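Inley Herb Seed List

Welcome! Inley is a plain table of medicinal and kitchen herbs, 329 rows so far, with sowing depth, hardiness and days to sprout for each one. Chunhua Li started it in July and it keeps growing (the mints alone take up 20 rows!).

Notes on skullcap and hyssop are the fullest, so start there if you're new.
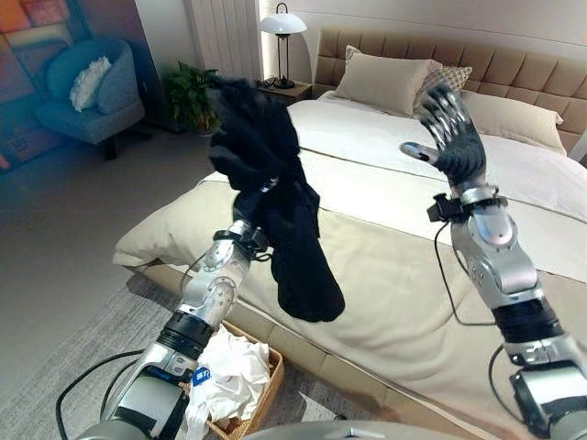
Columns

name, latin, life_cycle, height_mm, sow_depth_mm, frost_ok

Heights are for full-grown plants, so dwarf thyme says 300. Corrections are very welcome, especially for valerian!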